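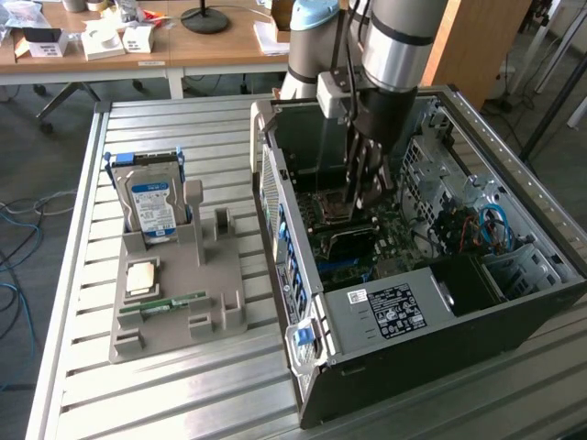
By Visitación Moya, owner, Alik Computers
Tistbridge | December 31, 2022 | For immediate release

ALIK COMPUTERS MOVES TO GARRIDO STREET AND OPENS A TRADE-IN COUNTER FOR OLD DESKTOPS

Well, we did it! After 14 years in the little shop behind the bus station, Alik Computers is moving across town to 865 Garrido Street, and I get to be the one to write the announcement, so please forgive the exclamation marks.

If you've ever bought a used desktop from us, you know the old place. You know the step you had to watch out for, and the front window that steamed up every winter until you couldn't read the sign. I loved it and I won't miss it. The new shop has a proper front door, a parking lot (free for the first hour) and enough room for two people to look at the same computer without one of them standing in the hallway.

The move also lets us start something customers have been asking me for since forever – a trade-in counter. Bring us your old desktop, the one in the closet or under the stairs, and we'll look it over and give you credit toward a refurbished one. It doesn't have to be pretty and it doesn't have to turn on. If the case is intact and the main parts are still inside, we want to see it. Laptops and tablets will have to wait, I'm afraid. We talked it over in October and decided to start with what we know best, and what we know best is big, heavy desktops with the covers off.

So how does it work? You carry the computer in, or call from the parking lot and one of us will come out for it. We write you a ticket. Within two working days you get a call or an email with our offer, and you can say yes, say no, or say "let me ask my brother-in-law," which is a real answer I've been given many times. If you say no, you pick your computer up again and owe us nothing. If you say yes, the credit is good for a full year on anything in the store.

A word about your files, which is the first thing everybody asks. Please copy what you want to keep before you come in. If you can't, tell us at the counter and we'll move your photos and documents to a new drive for a small charge. Every drive that stays with us gets erased before the computer is sold, and if you'd like to take the old drive home and put it in a drawer, go right ahead! We'll take a little off the offer and no hard feelings.

The other news is the Plivska 2, our new house desktop. Some of you have the first Plivska, the plain one we put together for homework, email and bills. The Plivska 2 is the same idea with more memory, a faster drive and a quieter fan (I had the old one next to my bed for a month, so believe me, I know about the fan). Every one is rebuilt from a used office machine, and it comes with a keyboard, a mouse and a one-year warranty from us. It's $747 with a new monitor, and any trade-in credit comes straight off that. We'll have them on the shelf from the first morning, set up and running, so come and type on one for as long as you like.

I should say something about repairs, too. They aren't going anywhere. Same prices, same people, same slightly bossy reminder about backing things up. Anything you've already left with us is coming along to Garrido Street, and your old ticket still works, even if it's crumpled. Our phone number and email are staying the same as well. For the week of the move we won't be taking in new repairs – sorry! – but we'll answer the phone all day, and if your problem is something we can talk you through, we'll happily do that for free.

We'd love to see you at the opening. There'll be coffee, my aunt's almond cookies, and a table of odds and ends from the old shop priced to go: cables, speakers, a whole lot of mouse pads. If you teach at a school in Tistbridge, say hello while you're there and ask about our school price on the Plivska 2. It isn't on the website yet, and I'd like to hear what your classrooms need before I put a number up.

Thank you to everyone who kept climbing over that step to get to us. I've met people who bought their first computer from me and have since come back to buy one for their kids, and that still makes my week every time it happens.

About Alik Computers
Alik Computers sells refurbished desktop computers and repairs home and office machines in Tistbridge. The shop is owned by Visitación Moya.

Press contact
Visitación Moya, Alik Computers, 865 Garrido Street, Tistbridge
Interviews and store visits by arrangement. Please call the shop during opening hours and ask for Visitación.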